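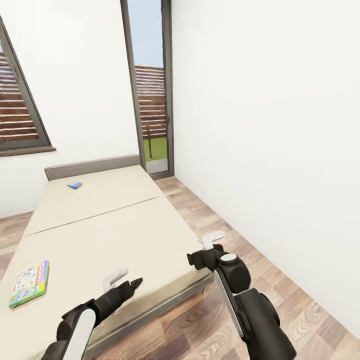
Chapitre 4
La chaleur dans le bâtiment : conduction, convection, rayonnement

Objectifs du chapitre
Distinguer les trois modes de transfert de la chaleur.
Calculer la résistance thermique d'une paroi simple, puis d'une paroi composée.
Repérer les ponts thermiques sur un plan de coupe.
Lire un bilan de déperditions.

Prérequis : chapitre 2 (énergie et puissance), conversions d'unités, lecture d'un plan coté.

4.1 Pourquoi une pièce se refroidit

Une pièce chauffée à 19 °C dans un logement entouré d'air à 3 °C perd de l'énergie en permanence. Le chauffage ne fait que compenser cette perte. Quand on coupe le radiateur, la température baisse d'abord assez vite, puis de plus en plus lentement à mesure que l'écart avec l'extérieur se réduit. Dans un bâtiment aux murs épais, le refroidissement peut prendre plus d'une nuit. Dans un bungalow de chantier, une heure suffit souvent.

On appelle déperditions l'ensemble des pertes de chaleur d'un local. Elles passent par les murs, le plancher, la toiture, les vitrages, et aussi par l'air qui sort et que de l'air froid remplace. Elles s'expriment en watts. Un local dont les déperditions valent 1128 W doit recevoir 1128 W pour rester à température constante, quelle que soit l'origine de cette puissance : radiateur, soleil, occupants, appareils électriques. Un adulte au repos apporte à lui seul quelque 100 W.

Le mot « froid » n'a pas de sens physique propre. On dit couramment qu'une fenêtre « laisse entrer le froid ». En l'absence de courant d'air, c'est la chaleur de la pièce qui s'écoule vers l'extérieur à travers le vitrage. Le transfert va toujours spontanément du corps le plus chaud vers le corps le plus froid.

4.2 Trois modes de transfert

La conduction se fait dans la matière, de proche en proche, sans déplacement d'ensemble. Elle domine dans les parois pleines. Une cuillère en métal plongée dans une soupe chaude en donne un cas familier — une cuillère en bois, dans la même soupe, reste tiède au bout du manche.

La convection suppose un fluide en mouvement. L'air chauffé au contact d'un radiateur se dilate, devient moins dense et monte. Il longe le plafond, se refroidit au contact des parois et redescend. Cette boucle explique les écarts de température entre le sol et le plafond, sensibles surtout dans les pièces hautes.

Le rayonnement n'a besoin d'aucun support matériel. Toute surface émet un rayonnement qui dépend de sa température. Une personne assise près d'un mur mal isolé peut avoir froid alors que le thermomètre indique 20 °C, car son corps rayonne vers le mur plus qu'il n'en reçoit.

Dans un bâtiment réel, les trois modes agissent ensemble. Le calcul les sépare par commodité.

4.3 Étude suivie : la maison Flernach

Les exercices du chapitre portent sur une même construction, la maison Flernach, petit logement de plain-pied comportant 4 pièces et 2 façades exposées au vent. Les plans et la composition des parois se trouvent en fin de chapitre. On conservera ses résultats d'une section à l'autre : la résistance des murs calculée en 4.5 sert de nouveau en 4.8.

Question de départ
En février, à 7 heures du matin, l'occupant de la maison relève 16 °C dans la chambre nord et 18 °C dans la chambre sud. Les deux radiateurs sont identiques et réglés de la même façon. Proposer au moins deux explications, puis indiquer quelles mesures permettraient de les départager.

Vocabulaire à retenir
Déperdition : perte de chaleur d'un local vers l'extérieur ou vers un local non chauffé.
Flux thermique : quantité de chaleur transférée par unité de temps, en watts.
Paroi : tout élément séparant deux ambiances (mur, plancher, toiture, vitrage).
Pont thermique : zone où l'isolation est interrompue ou affaiblie.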